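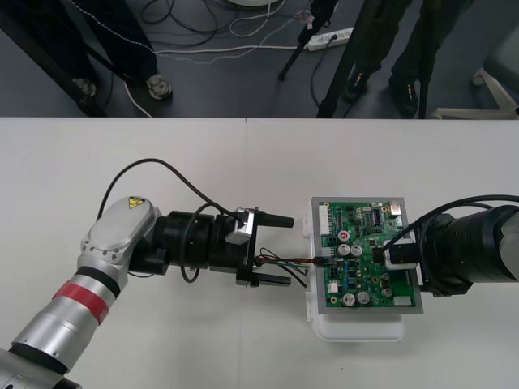 News > Workshop > Electronics repair

Reading time: 2 minutes

Trekar opens its two-arm wiring service to small repair shops

Anyone who has spent a long afternoon pushing little connectors onto circuit boards will be pleased to hear that Trekar, the automation firm out at Vatarstead, is now renting its two-armed bench setup to smaller shops (it used to deal only with factories). The Clendus package comes with both arms, the grippers and 14 hours of help getting your own boards and cables sorted, and you can hand it back after four weeks if it doesn't suit.

Carleen Ormsby, who looks after bookings, told us the thin coloured wires are still the fussiest part of the job. "Stiff cable behaves itself," she said. "The fine stuff wanders, and we'd sooner go slowly than bend a pin." Shops will need a sturdy table and a fair bit of floor around it. Rentals start in December, and Gautier has already put its name down.

Comments

Gaurav Maurya: Would love this for our amplifier boards! Does the price include freight?

benchtop_3026: Four weeks seems short if the first one goes on setup.

Lorna: My wrists would like one please.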